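**Hilberg to launch Nicholas tableware range**

Wed 17 June

Hilberg has announced that its new tableware range, Nicholas, will go on sale at its Urnov showroom in February. The range comprises 20 pieces for everyday dining, among them trays, plates and placemats, and may be bought singly or as a set.

Nicholas was developed over seven months with the design studio Datik. During that period 222 households were invited to use early versions at home and to report on size, weight and ease of storage. Their comments led to lower rims on the serving pieces and a wider choice of plain colours.

Customers who register with the showroom before the launch will be able to order replacement pieces individually.

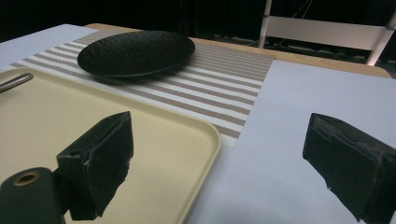 Zixuan Fu

A pale tray with rounded corners is set beside a striped woven placemat and a round black plate. Trade enquiries and requests for samples should be addressed to the Hilberg press office.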